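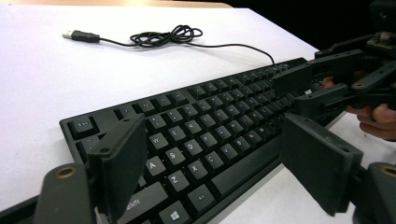

Figure 3. A full-size keyboard of the common office type, black keycaps with white printed legends, on a white tabletop.

4.2 Does keyboard placement follow from the desk, or from the habit?

The claim we set out to test in this section is an old one and is repeated in most of the office guides we read. It says that people put a keyboard where the desk lets them, and that a clear, pale, uncluttered surface leads them to set it square to the front edge. Two of the three guides in use at the Heldale site state this as fact. Neither gives a source. The third, written for the Ponstead office, says only that a keyboard "should be straight," and leaves the reader to guess what it should be straight with.

We doubted the claim before we began, and readers should weigh our results with that in mind. Our doubt came from the first round of desk visits, in which we kept seeing boards lying at an angle on desks that had plenty of room for them to lie square. A full-size board, with its function keys along the far side and Esc set a little apart at the corner, is a long object. When it lies on a diagonal, as in Figure 3, it takes up far more usable depth than it needs to. If surface area were what mattered, we would expect people to correct this. Many did not.

The survey covered 84 desks across the two sites. At each desk we noted the angle of the keyboard against the front edge, the color of the work surface, and whether the board was full-size or one of the shorter kinds without a number pad. We also asked the person who used the desk whether they had moved the board on purpose that day. The last item was the weakest part of the survey. People seldom know when they last moved a keyboard, and when asked by someone holding a clipboard they tend to give an answer that sounds sensible. We report the replies but do not lean on them.

Of the 84 boards, 47 lay at an angle we could see without measuring. This is more than half, and on its face it counts against the guides. We would urge some care, however. An angle that is easy to see is also easy to remember, and the observer at Heldale knew what we hoped to find. A second observer went back over the Ponstead desks without being told the question and agreed with the first on most of them, but no such check was made at Heldale. We do not know how many of the angled boards there were borderline.

Surface color made no difference that we could detect. The idea that it should comes from a short passage in the Morness handbook, which argues that dark equipment on a white desk "shows its own crookedness" and so gets straightened. The contrast is certainly strong. Black keys against a white top leave no doubt about where the board ends and the desk begins, and a slant is plain from across the room. Yet the white desks held angled boards just as often as the gray and wood-tone ones did. Seeing that a thing is crooked and minding it are different matters, and the handbook treats them as one.

Size did seem to matter, though we are less sure why. Full-size boards were angled more often than short ones. One reading is that people who type mostly on the letter block pull the left side of a long board toward them and let the number pad drift away, which would leave it running from near left to far right. This fits the direction we saw most often. It does not fit the desks used for entering figures, where the number pad gets steady use and the board was angled anyway. A second reading is that a long board simply gets bumped more. We have no data on bumps.

We also looked at the wear on the legends, hoping it would show which part of the board each person favored. This was a mistake. On most boards the printing was in good order throughout, and W, A, S, Z, X and C could be read as easily as Alt or Shift. Where letters had faded, we could not separate heavy use from cheap printing, strong cleaning fluid, or age. An earlier plan had us score each key on a scale running to 100, and we dropped it after the first afternoon, when the two observers gave the same board very different totals. We mention it so that others may save themselves the trouble.

The tidying program run at Heldale the previous August deserves a word, because it is often cited in support of the guides. Staff were asked to clear their desks and straighten their equipment, and photographs taken at the close of the program show rows of square keyboards. The site report treats this as a lasting change. We could find no follow-up. Our own visits included many of the same desks, and the angled boards there were no rarer than at Ponstead, where no such program had been run. A photograph of a straight keyboard is good evidence that it was straight when the photograph was taken.

None of this tells us that an angled board does any harm. The guides assume that it does, and cite strain on the wrists, but the sources they give for this concern chair height. Our sample is small and comes from two offices of the same kind, with much the same furniture. A survey of 1000 desks might show a pull from surface color that ours was too small to pick up. We think it unlikely, but we have not shown that it is so. Measured angles for the Ponstead desks are given in the appendix. Those for Heldale are left out, as the protractor readings were rounded by hand and the original sheets were not kept.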